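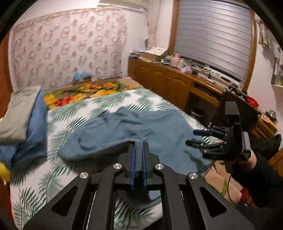 Photo: Curko Furnished Lets, Carnura handbook

13. Folding and putting away (main bedroom)

This section covers laundry from the moment it comes off the line to the moment it is out of sight. Washing and drying are dealt with in the Leclerc booklet in the kitchen drawer. Ironing is not dealt with anywhere, and tenants have so far borne up well.

Carnura has no folding table. It has a bed, which is bigger than any folding table and already paid for. The instructions below assume you will use it.

Before you start

1. Make the bed. The palm-print sheet should be pulled flat from the foot to the pillows. Folding on a rumpled sheet gives you rumpled folding, and you will blame the towel.

2. Push the floral blanket up to the head of the bed and leave it there. It does not need to be folded every time. It is a blanket and has no expectations.

3. Put the light on if the blind is down. Navy and black look identical in this room until you are at work wearing one of each.

4. Tip the washing out at the foot of the bed, on one side only. Keep the middle clear for folding.

Note: Do not use the long cabinet under the window as a folding surface. It looks ideal in the listing. In daily life it is where bottles, boxes and the tissues live, and anything folded there will be gone by Wednesday.

Folding

5. Start with the big flat items. Lay each one across the middle of the bed, find two corners and bring them to the other two. If you find a fifth corner, you have picked up two items.

6. Smooth from the fold outwards with the flat of your hand. Once is enough.

7. Fold towels in half lengthways, then in thirds. The Sota shelf inserts in the wardrobe are 300 mm deep, and a bath towel done this way fits with the door shut. Towels rolled in the hotel manner also fit, for as long as you stand there holding them.

8. For trousers and shorts, lay the waistband flat first and straighten the inner layers before you touch the legs. Check the pockets. One leg goes over the other, then bring the hems up towards the waist.
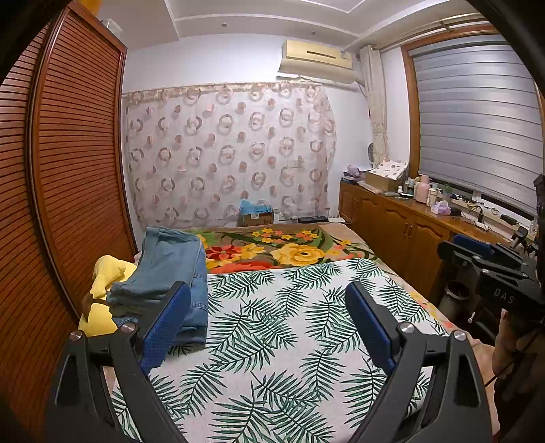

9. Stack by where things are going, and ignore whose they are. Wardrobe items go nearest the wardrobe, cabinet items nearest the cabinet. Sorting by owner can happen later, at the volume you prefer.

10. Socks last. Pair what can be paired. Single socks may be kept until the end of the month and should then be let go.

Caution: Turn any fan and the air conditioner off before you start on the small things. A handkerchief that has gone down behind the cabinet is, for the purposes of this guide, part of the building.

Putting away

11. Slide the wardrobe door by its edge, not by the slats. The louvres are there for air. They are a poor handle, and an even worse rack for coat hangers.

12. Put heavy items on the lower shelves and anything you wear weekly at chest height. The top shelf is for things you intend to forget.

13. Open one cabinet door or drawer at a time, and shut it before you move on to the next. An open drawer beside the bed sits at exactly shin level. The inventory for unit 1396 lists no spare shins.

Caution: Keep folded laundry off the power board and its cables. The board is rated to 2000 watts in total and is not a shelf. If you need to clear the cabinet top, unplug things first and coil the cables loosely – do not bend them double and wedge them behind a box.
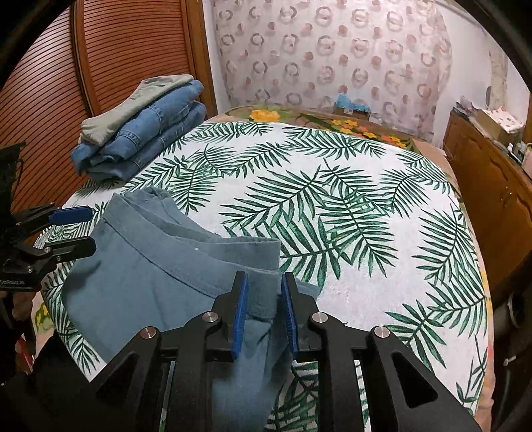 If a fold will not sit flat, the usual culprit is a twisted waistband or a sleeve that has gone inside out. Open the thing right up, shake it and go back to step 5. Pressing harder on the lump moves the lump.

If the pile is still on the bed at bedtime, you have two approved options. You can finish it, or you can move it to a chair and finish it tomorrow. Sleeping beside it is a third option, widely practised, and this handbook takes no position on it except to ask that you keep the dry-clean-only things away from the pillows.

Note: Lint, loose threads and orphaned buttons go in the bin. Buttons with a known parent can go in the jar of your choice.

For spare sheets, see section 14. For the blind, including what to do when it comes down and declines to go back up, see section 16.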